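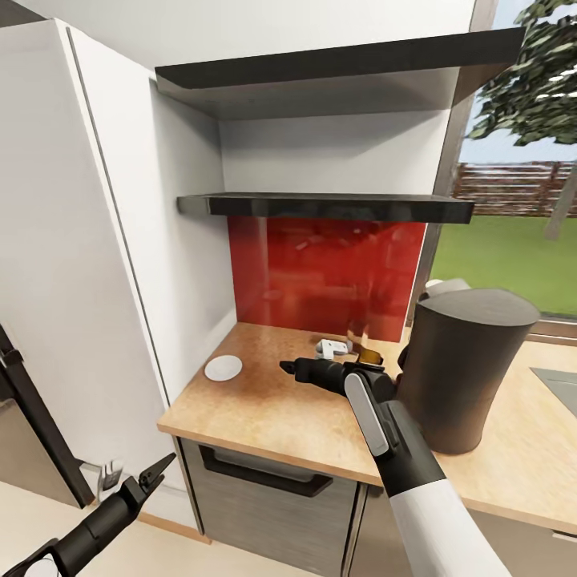 Swollen front edge on a worktop next to the window: re-oil or replace?

Asked by Betov, 2024-08-05

The front edge of my kitchen worktop has lifted by nearly 2 mm along a stretch beside the sink. The top was fitted in February and oiled twice. The fitter says this is normal movement. The surface feels rough but there is no black staining. Can it be sanded flat, or does the board have to come out? A replacement from Walldale is quoted at 394 pounds without fitting.

Zernov

Sand it and oil it. Mine did the same.

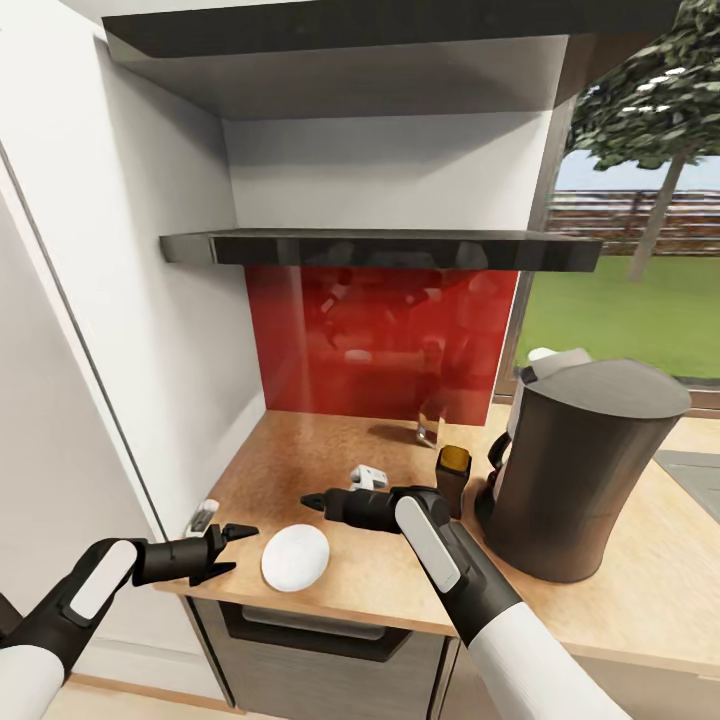
Atanasov

Do not sand yet. Wood that is still damp will shrink after sanding and leave a hollow. Check these first:

Underside. Look for bare timber above the dishwasher or sink cabinet. Many tops are oiled on the upper face only, so the board takes up moisture from below and cups.

Fixings. Brackets should have slotted holes. Round holes hold the board rigid and it will lift or split at the edge.

Sealant. Press along the sink joint. If it moves, cut it out and leave the joint open for 13 days.

Measure the lift again after that. Under 1 mm — sand with 120 grit, then 180, and apply three thin coats of oil, both faces.
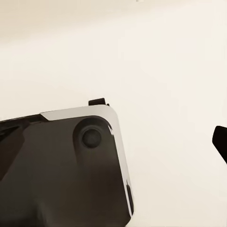 Snežana Kelmendi
Moderator, Kitchens and Joinery (3,707 replies)

Agree with Atanasov on the order of work. One correction: 120 is coarse for a first pass on an oiled top if the lift is small. Start at 150. Also confirm that the board is solid timber. On a veneered board the swelling is in the core and sanding will go through the face, in which case replacement is the only repair.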